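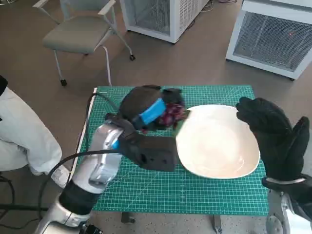 **Bemwood community meals – progress report to the Kinsella Fund**

Prepared by Kyriaki Gavalas

Dear Ms. Brennan,

I am sending you the report for the second period of the grant. The work goes mostly according to the plan, with one delay, which I explain further down.

**Meals**

In this period we served 3,758 lunches. The lunch is now offered in two halls, the old one in Bemwood and the new one in Fernutetti, which opened in October. The new hall was quiet in the first weeks. After Sorcha Corrigan spoke with the school and the health center, more families started to come, and the second sitting at 1:30 p.m. is now full on most days.

**Cooking course**

The course had 13 participants at the start. Two of them left when they found work, and the others finished all six lessons. Haris Memon taught the lessons and also wrote a small recipe book, which is printed and given free at the door. The participants asked for more lessons on soups and bread. We would like to include these in spring if the budget allows it.
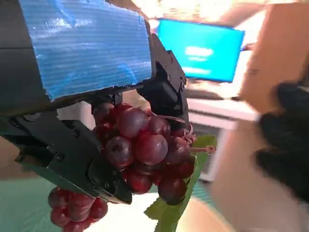 **Delay with the cold room**

The cold room in Fernutetti is still not ready. Plestar delivered the door with the wrong hinges and it had to go back. Until the new door is fitted we bring the fresh food from Bemwood every morning – this costs us extra fuel and one more driver hour per day. Ita Dolan has asked Plestar to cover a part of this cost and we wait for their answer.

**Budget**

Spending on food is a little under the plan, spending on transport is over it. I ask for your permission to move the unused food money to transport until the cold room is working. The table with all costs is attached separately.

With kind regards,
Kyriaki Gavalas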